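Cahier de manip - banc simulation cuisine, projet Presano
Octobre, reprise à 9 h 40

Suite de l'entrée précédente. Le jeu de démonstrations est figé à 2000 trajectoires, toutes générées en simulation, aucune donnée réelle dans ce lot. Après filtrage (collisions du bras avec le mobilier, objet lâché avant la consigne, épisode trop long) il en reste 1729. Les rejets viennent surtout des cuisines où le plan de travail de gauche est étroit. Le planificateur fait passer l'avant-bras trop bas devant la cuisinière et touche la façade.

Politique entraînée sur les 1729, configuration Miltar par défaut, sauf l'horizon d'action que j'ai ramené de 16 à 4. Avec 16, le poignet continuait sur sa lancée quand l'objet pendait sous la pince et la correction arrivait trop tard. Avec 4 c'est plus lent à l'inférence mais le mouvement est nettement plus propre pendant le transport.

Tâche regardée ce matin : prise de la bouilloire par l'anse, transport au-dessus du plan, dépose. La géométrie de l'anse pose toujours problème. Elle est fine, et le maillage de collision fourni avec l'objet la remplit presque entièrement. J'ai refait la décomposition convexe à la main pour dégager l'ouverture - à reporter dans le dépôt commun, pour l'instant c'est seulement sur ma machine.

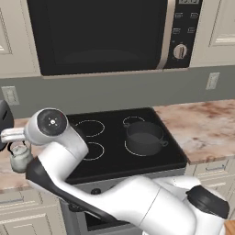
Rendu simulateur, bouilloire tenue par l'anse au-dessus du plan gauche, casserole côté droit de la plaque.

Point à surveiller sur cette configuration : l'avant-bras passe devant les deux feux de gauche et le poignet masque une partie du foyer avant gauche. Pour une dépose sur le plan ce n'est pas gênant. Pour la variante « poser sur le feu avant gauche », la vue utilisée ici ne suffira sans doute pas, il faudra ajouter la caméra de poignet dans les observations. La casserole reste dégagée, donc comme distracteur elle ne teste pas grand-chose à cet endroit. La déplacer vers la gauche dans la moitié des initialisations.

Évaluation lancée avec des textures et des positions non vues à l'entraînement. Critère de succès : objet debout sur le plan, pince ouverte, vitesse nulle. Résultat : 889 succès sur 2000 essais, soit 44 %. C'est mieux que la version Hunedau, mais les deux chiffres ne sont pas comparables tels quels, le critère de vitesse n'existait pas à l'époque. Relancer l'ancien point de contrôle avec le nouveau critère avant de mettre quoi que ce soit dans le rapport.

Échecs, d'après les vidéos relues : beaucoup de rotations de l'objet autour de l'anse pendant le transport, puis dépose de travers. Quelques prises sur le bouton du couvercle au lieu de l'anse. Frottement pince/anse probablement trop faible, à vérifier dans le fichier matériau.

À faire :
- balayage du coefficient de frottement
- réévaluer Hunedau
- caméra de poignet
- pousser les maillages corrigés

16 h 15 : balayage lancé sur la file Pētersons, lecture des sorties demain.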